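Why Woven Mats Dry Standing Up

A woven mat is made of strips or strands that cross over and under each other. Between the strands are small gaps. When a mat is washed, water fills these gaps and stays there.

Water leaves a mat in two ways. Some of it drips, because gravity pulls it down. The rest evaporates, which means it turns into a gas called water vapor and mixes with the air. Evaporation happens only at a surface that touches air.

A mat lying flat on a table has one side against the table. Air cannot reach that side well, so it dries slowly. A mat standing on its edge has air on both sides, and drips can run to the bottom.

A wire dish rack holds mats upright. Its wires are thin, so they cover very little of the mat. Leave a space between mats if the rack has room.

Corinne Lindqvist tested this with her class in December. Each mat got 100 milliliters of water. The standing mats were dry first, and the flat ones were still damp underneath.

Woven mats and a white wire dish rack

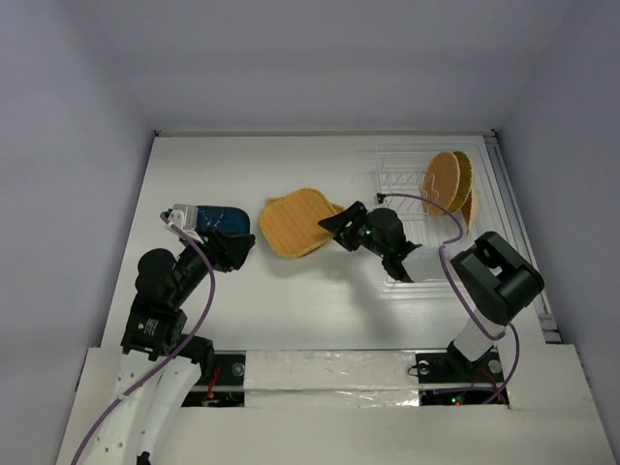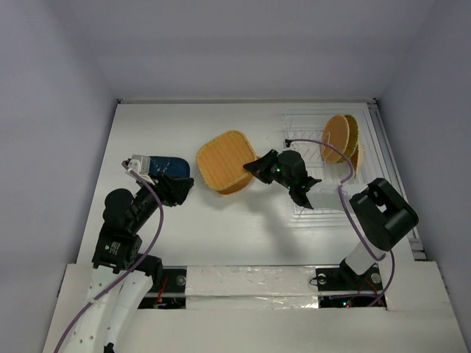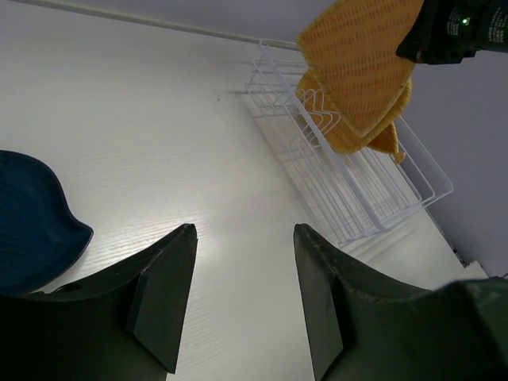 Moving air speeds up evaporation. Air close to a wet mat fills with water vapor, and a breeze replaces it with drier air. Warm air also helps. To check a mat, press a paper towel against the thickest part of the weave. If the towel picks up a wet spot, the mat needs more time.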